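Friday at the Fenwood open day

I took Friday off to go to the open day at Fenwood. The automation group there opens its lab once a year, in December, and this was the first time I remembered to sign up before the slots were gone. I drive past the building most mornings and had never been further in than the parking lot.

The visit was in groups. Mine was the 2 p.m. one, and there were 21 of us on the list. We signed in at the front desk, got a lanyard and a badge, and waited by the coffee machine until Angharad Edwards came to get us. She runs the lab side of things and has been there 6 years. She talked for ten minutes in a meeting room first, with slides. Most of it was about who pays for what, and I didn't write any of it down.

The one number I did write down was 2,171. That is how many recorded runs they have so far of the tray task, which is the demonstration I had come to see. A run is one go at moving something from one tray to the other, from start to finish. Angharad said they keep the bad ones too, and label them. A man in our group asked what they did with the bad ones and she said somebody has to watch them all, and for most of the fall that somebody was Traian Dobre.

Traian gave the demonstration. The setup is simple to describe. There are two arms, each with a two-finger gripper, working over a table with a red tray and a blue tray on it. The things to be moved are ordinary: a roll of packing tape, a push button with a round yellow top, a switch box with a red and a green button, and a small silver and black part that I never got the name of. The software that plans the moves is their own and they call it Starkero. I asked where the name came from and Traian didn't know. It was there before he was.

He picked the tape to talk about first. I would have thought a roll of tape was the easy one. It's big compared to the rest and you can grab it anywhere. But he said it gives them more trouble than the switch box. It is shiny and see-through on the outside, so the cameras don't always agree on where the edge is, and it can lie flat or sit up on its edge, and those need two different grips. If it is on its edge it can also roll. The switch box has flat sides and stays where you put it.

I had expected it to go faster. The arms move at a pace where you could finish a sentence while one of them makes up its mind. Traian said they could turn the speed up but they don't do it with visitors in the building, and that for recording it makes no difference. The sound is less than I thought too, mostly a hum and a small click when the fingers close.

Somebody asked if it would be putting people out of work. Traian said the company that is interested in this, Keltari, does returns of electrical parts, and that they can't fill the sorting jobs they have now. I have heard that answer before about other machines. It may be true. I would have liked to hear from someone at Keltari, but they had not sent anyone.

Another question was why it needs two arms if only one thing is being moved. The answer was that it often doesn't. With two, one can take the left side and the other the right, and neither has to stretch. They also want to do tasks later on where one holds a part and the other turns it. Qiuyue Yan is working on that. She showed us a short clip on her laptop of a jar lid being turned, which took most of a minute.

After that we had time to walk around and ask things. I talked to Qiuyue for a while about lighting. They had a bad week in the fall when the runs from the afternoon were worse than the runs from the morning, and it came down to the sun. They pull the blinds now. She also told me the color of the trays was chosen by whoever went to the store, and that changing them at this point would mean a lot of recording over again.

Two from the tray demonstration:

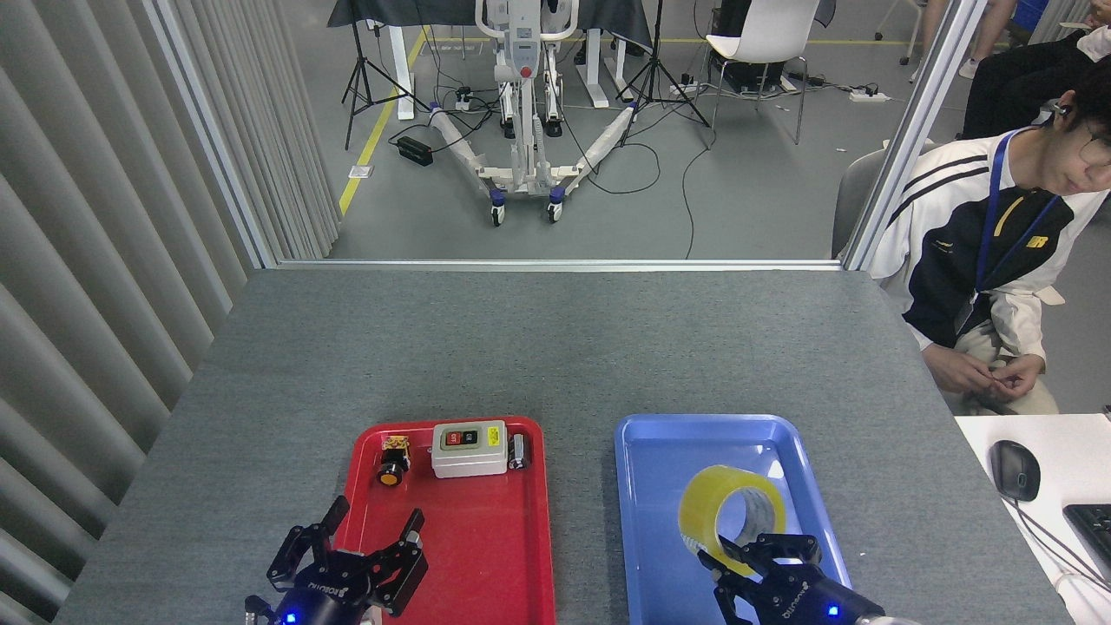
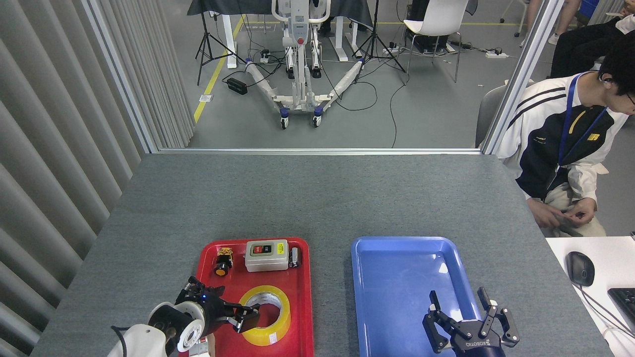 The tray task at Fenwood, with the tape in the blue tray in the first picture and in the red one in the second.

We were out by 4. There was a table in the lobby with cookies and a sheet to sign if you wanted to hear about next year. I signed it. Ettore Morelli from my old job was in the group after mine and we talked in the parking lot until it got too cold. He wanted to know if it was worth going in, and I said yes, but to get a place near the front of the table, where you can see the fingers.

If you want to go next year, the sign-up opens in November on the Fenwood site. Parking is free behind the building. The front lot is for staff.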